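Jan 14, 2022

# Bench tips: cords, tape and a gripper that hates knots

I've been running pick-up tests for the Sinance project at the Ferkthorpe workshop since August, and an awful lot of what I've learned is plain old household stuff. How to wind a cord. Where to stick tape. When to stop fiddling and sweep the table clear. So this month's tips page is half robot notes and half things you can use on the junk drawer (mine is a disgrace, so I'm in no position to preach).

The question we're working on is small: if a gripper meets a coiled cable, where should the finger go so the whole coil comes up in one piece?

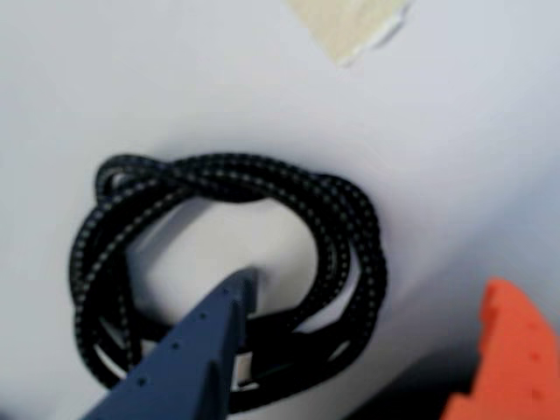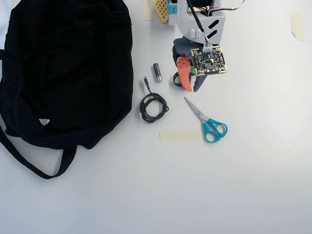 A reader wrote in after the last page to ask why we don't just pinch the coil from the outside, the way you'd grab a donut, and whether all this going in through the middle was making a simple job hard. Fair question! We did it that way for weeks. Outside pinches are fine on a cord with a tie around it. On a loose coil, the fingers take hold of two or three strands, up they go, and the rest slides out like spaghetti. Going in through the middle and closing against the thickest part of the bundle gets you far more strands per grab.

In our last round we ran 282 picks on loose coils, split evenly between the two approaches. The middle way lifted the full coil in 50 more picks than the outside way did. I was pleased, then I remembered that all of those were on a pale tabletop with good light, so don't carry it over to your shag carpet just yet.

## Winding a cord so it can be picked up

Whether it's a robot or your own hand reaching in at 6 a.m., this works:

- Wind a loose oval about as long as your hand. Tight little coils spring open the moment you let go.
- Leave a gap in the middle big enough for two fingers. If you can't see the table through it, open it up a bit.
- Let the crossings pile up at one end. A coil with crossings all the way around is a tangle waiting for an excuse.
- Park the plug outside the coil, pointing away. A plug tucked under the loops catches on everything, and it caused more of our failed lifts than any other single thing.
- Braided sleeves hold a shape better than slick rubber ones. With the slick kind I add a twist tie and stop arguing.

## Masking tape is your best friend

I go through rolls of it. We put short strips on the table to mark where things start, so that after a pick goes wrong I can set the item back in the same spot without measuring. You can do the same on a sewing table or a workbench, anywhere you keep putting a tool down and losing it.

Tear it, don't bother cutting it. Fold one corner under so you've got a tab to pull. And peel it up at the end of the week! I left some strips down over the summer once and spent a whole afternoon with cooking oil and a plastic scraper getting the goo off. (Oil, wait ten minutes, scrape, dish soap. It does work, but test a hidden corner first if your table is painted.)

## Dark things on light tables

The Sinance software has to find the cable before it can pick anything, and black on white is about as easy as we can make it. Same for you if you're hunting for small screws: spread an old white pillowcase under the job.

Black next to black is where it all goes wrong. Set a dark cord beside a dark bag and the outline the software draws will happily include half the bag, strap and all. We keep a hand's width between dark items for the easy trials and push them closer for the hard ones. Straps are the worst, by the way. A strap makes a loop, the gripper is looking for loops, and off it goes after the wrong one.

Soft side light helps too. One bright bulb straight overhead gave us hard shadows under the strands, and the software kept counting the shadows as cable. I hung a sheet of baking parchment in front of the lamp, well clear of the bulb (it's an LED and stays cool, please don't try it with a hot one), and the problem mostly went away.

## Keeping a log you'll stick with

The full Sinance log is up to 2,871 picks now, and I'd have given up long ago if each line took more than a few seconds. Ours has four columns: what was picked, where the finger went in, did it lift, and a note. The notes are mostly one word. "Plug" comes up a lot. So does "strap."

Two things I'd do differently:

1. Write down the misses the same minute. I used to save them up until lunch and then couldn't remember which was which, and had to throw out a morning's work.
2. Move the other stuff on the table between rounds. I kept the scissors in one place for the first 200 picks, and the success rate dropped as soon as I shifted them. We now shuffle the clutter every ten picks.

## Little odds and ends

Wires running to anything that moves want slack, then a bit more slack. Swing the arm through its full reach by hand, power off, before you tie anything down.

Wipe the gripper fingers with a barely damp cloth at the end of the day. Lint from fabric bags builds up and they get slippery.

Loose batteries go back in a box with a lid when the round is over, with the ends taped if they've been used.

Next round is flat ribbon cables, which don't coil so much as sulk. If you've got a good way of storing those, send it along to the Ferkthorpe address and I'll try it on the bench.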